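**Ticket 941: Tastix home sim kit, arm blocks the head camera at rest**

Product: Tastix room pack, trial license
Opened by: Rosângela Quintana, Lurnitby
Picked up by: Bello Amadi, Tastix support
Status: open, workaround in place

**Rosângela, 9:10 am**

Hi! First off, we're having a great time with this kit. I got it installed before my coffee was done and had the robot rolling through a room the same morning, which has never happened to me with a simulator before. We're on the trial and deciding whether to move our tidy-up tasks over from Gunawan.

One thing is bugging us, though. With the arm at rest, the stacked segments sit in the lower right of the head camera view and hide whatever is behind them. In the table room that's one of the yellow chairs. Our detector finds the chair behind the table fine and then gives a junk box for the other one.
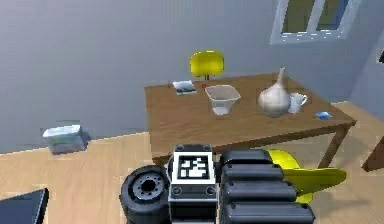
*Table room, arm at rest. Second yellow chair is behind the segments.*

The tabletop itself is clear. The vase and mug overlap a little and the detector still splits them, even with the mug being that small. The see-through bowl is hit and miss, but I'm blaming our own model for that one.

Steps to repeat:

1. Load the table room from the room pack.
2. Leave the arm in the default rest pose.
3. Save from the head camera at 80 percent quality or better.
4. Run any detector on the lower right quarter.

Is there a rest pose that tucks in tighter? I tried 4 from the menu and they all look the same from up there.

**Bello, 10:25 am**

Hi Rosângela, thanks for the clear steps, I got the same result on my first try. The rest poses in the menu only differ at the wrist, so you won't see much change from the head camera. I'm going to ask for a real tucked pose.

Can you send me a view with the arm reaching out over furniture? I want to know if the marker on the wrist stays readable in your setup. If it does, you can mask the arm from its known position and drop those pixels before the detector runs.

**Rosângela, 11:05 am**

Oh, masking is a nice idea! Sending one over the dresser. You can make out the square marker on the wrist, and there's a long gray rod with a black ball on the end coming off toward the lower left.
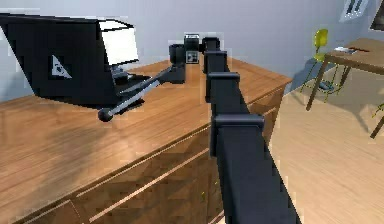

*Arm out over the dresser, wrist marker facing the camera.*

Our tag reader picked up the marker in 196 saves out of the batch and I didn't have to touch a setting. I love that. The arm does cover a good part of the drawer fronts from this angle, so for drawer tasks we'd have to come in from the side.

**Bello, 11:40 am**

That's plenty for the mask. Turn on `arm_mask` in the camera settings, set the margin to small, and restart the room (the restart matters, the setting is only read at load). One caution: the mask covers the robot only. If a big piece of the room is in the way, you'll have to move the base.

**Rosângela, 1:15 pm**

Mask is on, and the junk box on the chair is gone. Hooray!

You're right about big objects. In the bedroom we get a huge TV from behind, right across the foreground, and the arm has nothing to do with it.

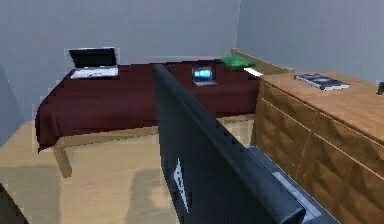
*Bedroom, mask on. TV in front, bed and dresser beyond.*

Both laptops on the bed still came through as separate objects, including the little one with the blue screen right by the TV's top edge. The small dark thing beside it got no label at all, and I can't tell what it is either. Is there a list of what gets placed in each room?

**Bello, 1:50 pm**

Yes, open the room and type `list placed`. It prints every object by name with its position. Your layout is shuffled by the seed, so run it on the same seed you saved from.

Please try one of the crowded rooms with the mask on as well. Bunk beds are a good test because of all the rails.

**Rosângela, 3:30 pm**

Bunk bed room done. I really like this one! 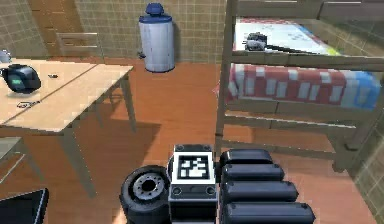
Render: R. Quintana / Lurnitby, made with the Tastix room pack

The blue-lidded bin against the back wall is found every time. The checked blanket on the lower bunk comes out in a few pieces where the rails cross it, and I can fix that on our side by merging. The gray handheld thing with the long handle on the top bunk is labeled "tool," good enough for us.

Two small requests while I have you:

- Let the mask cover the wheel and the body block at the bottom too. Right now I crop those by hand.
- Put the restart note next to the `arm_mask` switch. I lost a while to that, even after you told me.

We also ran the same rooms through our Clakell exporter and the files opened without a complaint. I'm telling my team we should keep going with the trial.

**Bello, 4:05 pm**

Both requests are logged under this ticket along with the tucked rest pose. For the wheel and body, try `body_mask` in the meantime. It's rough at the edges but it should save you the cropping. I'm leaving the ticket open until the new pose is in a build you can test.

**Rosângela, 4:20 pm**

Trying `body_mask` now. Seed and settings files are attached to the ticket.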